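Home Surfaces Forum > Kitchens > Counters and Tops

Thread: Marble in a kitchen that gets used. Talk me into it (or out of it)

crumbtray
Posted Fri 4 August

Hi all! Long time reader, first thread. We're redoing the kitchen in our place in Trastley and I have fallen hard for marble. I went to the Psarras yard to look at quartz, I swear, and then I walked past a rack of cream slabs with rusty veins and that was the end of quartz for me.

The trouble is that everyone I know in real life says I'm out of my mind. We cook every night. There's a lot of lemon, a lot of tomato, and two kids who treat juice as a kind of paint. The counter run is 8 feet on one side plus a small piece by the window.

So, people who own it: do you still love it? Did you go honed or polished? And does the warm veiny stuff hide anything or is that a thing salespeople say?

bevelqueen
Yes!!! Do it! Mine went in six years ago and I still say good morning to it. Honed, cream background, brown veining, and I bake on it every single weekend. Pie dough on cool stone is a joy, you hardly need flour. It has etches all over. I stopped seeing them after the first winter. They turn into one soft, even finish and then you can relax.

Get honed. Polished shows every lemon drip as a dull spot and you'll be out there with a flashlight at midnight like I was in my last kitchen.

gritnumber44
I'm going to be the grump. I fit counters for a living, and the callbacks I get on marble are nearly all from people who were told "it develops a patina." Some people see patina and some people see damage, and you don't know which one you are until you've paid for it.

Take a sample home. Leave half a lemon on it face down overnight. Put a ring of red wine next to it. Look at it in the morning from the side, with the window behind it. If your stomach drops, buy quartz.

crumbtray
Ha, okay, I like the lemon test. Psarras gave me an offcut, so that's happening tonight.

bevelqueen
Grump is right about the test, I'll give him that. Do it on the actual stone and not some other sample off the shelf. They vary so much.

saltcellar_sue
Is "him" right? I always pictured gritnumber44 as a woman.

gritnumber44
Correct, Sue. Carry on.

bevelqueen
Oh my gosh, sorry! Six years of reading your posts, too.

porchlight
Can I put in a word for sealing? I hear so many people say sealing is pointless because it doesn't stop etching. True, it doesn't. Etching is acid eating the surface and no sealer I've used will help you there. But stains are a separate thing, and sealer buys you time with oil and coffee. I reseal every March. It takes one evening and a couple of old T-shirts. I use the Harkier stone sealer, mostly out of habit.

Drip some water on the counter. If it beads, you're fine for now. If it leaves a dark patch, it's time.

saltcellar_sue
I'd push back on every March. I have a dense cream marble, and in my second year I sealed it when it didn't need it and spent 2 days buffing off a sticky haze. Go by the water drops and ignore the calendar.

porchlight
Fair! Mine is thirsty though. The patch by the coffee maker goes dark in seconds by the end of winter.

gritnumber44
Porchlight, you may just be spilling a lot of coffee.

porchlight
I will not be answering that.

dovetail_dan_not_dan
Different question for the OP: what's it sitting next to? We did a cream stone against dark wood and it's the best decision in the whole house. Against white cabinets the same slab looked kind of yellow. Take your cabinet door to the yard with you. I carried one through Stellamthorpe on the bus and got some looks, and it was totally worth it.

crumbtray
Dark brown wood on the island, painted lowers everywhere else. This is making me nervous about the painted ones. I'll bring a door!

UPDATE, next morning: lemon test done. There's a dull half moon where the lemon was. The wine left nothing much, a faint pink that mostly came up with dish soap. And my stomach did not drop! My spouse's did, slightly. We're negotiating.

bevelqueen
You're one of us!

gritnumber44
One and a half of you. Listen to the spouse.

tilewhisperer
Late vote for a compromise. Put marble on the small piece by the window, where you'd roll out dough, and something tougher by the stove and sink. It costs less and you can buy a remnant. I paid 200 dollars for mine and it was the nicest piece in the yard, only too short for anyone else's kitchen.

saltcellar_sue
I've seen that done well and I've seen it look like they ran out of money. It depends on whether the second material is really different. Butcher block with marble, great. Quartz pretending to be marble next to marble, please don't.

bevelqueen
Agree with Sue on that one. The fake veins give themselves away when they're side by side.

dovetail_dan_not_dan
I've been collecting ideas in one long list because my sister is starting the same project. Pasting it in, since half of it came from this forum anyway. Argue with whatever you like.

1. See the full slab standing up, outdoors if they'll let you. Yard lighting flatters everything.

2. Ask which way the veins will run before anyone cuts. Running on a diagonal, they make a plain stretch of counter feel alive. I'm a big fan of thin branching ones in tan and rust on a pale cream ground, where there's plenty of quiet stone in between. 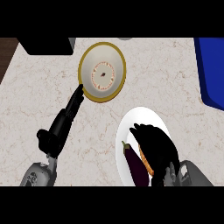
3. Mark the sink cutout on the slab with painter's tape. You might be about to throw away the prettiest part.

4. Ask for the cutout back. Ours is a cheese board now and it's my favorite thing to bring to a party.

5. Eased edge. Fancy edges chip and catch crumbs.

6. pH neutral soap, soft cloth, done. No vinegar, ever, and that includes the "natural" spray your aunt makes.

7. Trivets. Marble takes heat pretty well, but the sealer and the seams may not.

gritnumber44
Good list. I'd fight you on 5. A small bevel chips less than an eased edge in a house with kids and cast iron pans, if it's cut properly. And on 4, get them to polish the sides of the cutout or you'll slice a finger on it.

dovetail_dan_not_dan
Ooh, good point on the sides. We sanded ours by hand and it took forever.

porchlight
Number 2 is the one I wish I'd known. My seam has a vein running into it from the left and nothing coming out on the right. I notice it every time I make toast.

tilewhisperer
You can ask them to lay out the pieces digitally on a photo of the slab before cutting. Mine did it for free, and we shifted one piece over by a few inches and the seam pretty much vanished.

crumbtray
This is all SO helpful. Status: cabinet door went to the yard in the back of the car. Against the painted lowers the cream looked a tiny bit peachy, and against the island wood it looked incredible. So now we're thinking marble on the island and the window piece, and soapstone or wood on the long run by the stove. Spouse is on board with that. I've put a hold on a slab until next week.

saltcellar_sue
Soapstone! Wait until you meet the soapstone people. They're worse than we are.

gritnumber44
For the record, I have soapstone at home. Start a new thread and I'll tell you everything, starting with whether to oil it.

bevelqueen
You don't oil it.

gritnumber44
You absolutely oil it. New thread.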